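Unit 2: Reading a product sheet

The Plaron hand kit from Vula sells for $2,299 and fits the right or left wrist. The sheet lists 267 preset grips. Most buyers use very few of them, so check how a grip is edited before you check how many there are.

Foam blocks are a fair first test. They're light, and they give when squeezed. 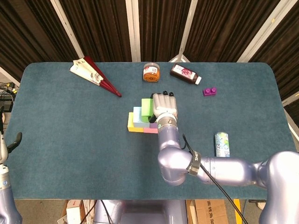

Compare the warranty terms next. Egger, the reseller, covers the fingers for 2 years but leaves out cables. Read Peltow's review before lab.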